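Thread: how we set up the two-arm cell in simulation before touching the real one at Lomthorpe.

1/ Start with the base. Ours is the Riis body with both arms on it. Load it, leave the arms parked, and let the sim run 1000 steps before you judge anything.

2/ Next the wrist cameras. Marloes Timmermans found one mount rotated 2 degrees in our file -- enough to miss a small part. Fix it in the file. Don't correct for it later in code.

3/ Gripper check. Open the fingers all the way, nothing between them, and look from the body and from the wrist. Both tips should show in the wrist view.
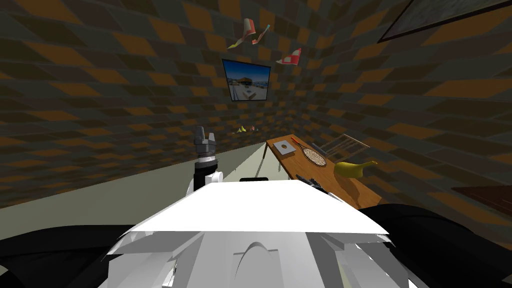
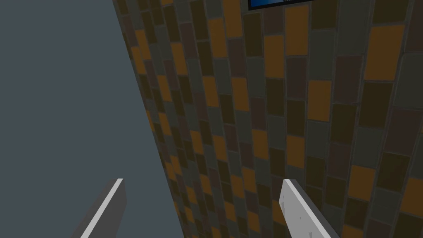
Body view, then wrist view. Same pair again:
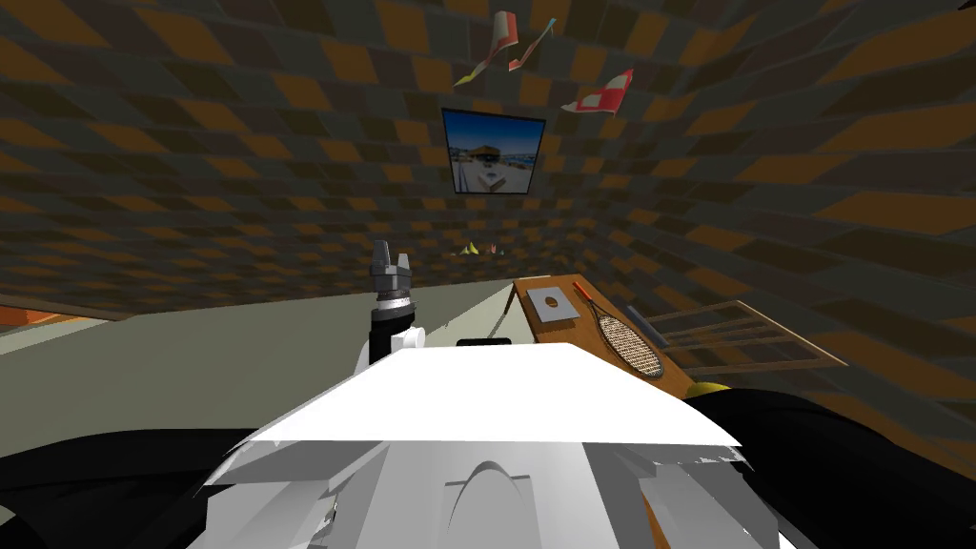
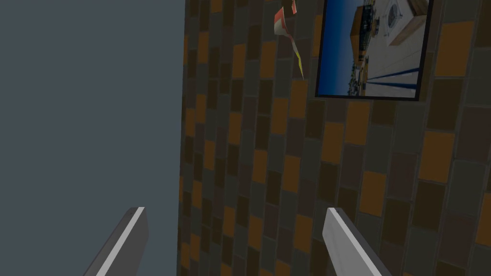
4/ Save the arm pose under a new name. We're on Zardale_19 now. Keep the old ones.

5/ After any change to the finger model, redo step 3. It's quick -- I run it each time I open the cell.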